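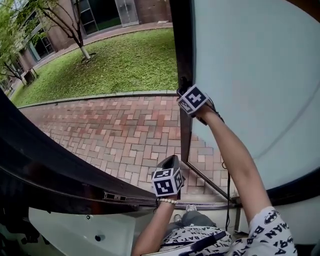 3. Trying Out the Gevbridge Hand Tracking Kit

Our project this semester was to find out whether an off-the-shelf kit could give us hand data good enough for teaching a robot arm to open and close doors. We picked the Gevbridge kit. It comes with a head camera, two white marker cubes with black patterns on their faces, straps, cables and a recording program, and the starter license covers 200 clips. I was hoping for something we could learn in an afternoon, and we pretty much did!

The cubes go on the backs of the hands, so the palms and fingers stay free. This was my favorite part of the whole design. You can wrap your fingers around an edge and hold on properly, which you can't do with the sensor gloves we tried in June (the Smits pair, see section 2). Doors are a great test for this, as the two hands often end up far apart, one high on the frame and one down low, and both cubes have to stay in view of the head camera.

We recorded 100 clips with 4 people taking turns. Taras Zinchenko did most of the outdoor ones and got really fast at the setup. From those clips the program gave us 1,494 usable grasp segments, well over what we needed for the first round of training.

What worked well

Strapping on is quick once someone has shown you how. The tracking picked up again by itself after a cube was hidden for a moment, and the labels it suggested for "reach," "grip" and "pull" were mostly right. Fixing the wrong ones by hand was easy (two clicks, done).

What we would change

The cable needs care. If you leave too much slack it wanders into your working area, and if you leave too little it tugs when you reach up. We ended up taping ours near the elbow. Glossy surfaces also caused a few jumps in the position data, and bright sun made those worse. The manual has one short paragraph on lighting and we would love to see a full page.

Next steps

We want to run the same tasks with the Pendico kit and compare the two sets of position data. Those results go in section 4, along with the settings file we used for all the outdoor clips.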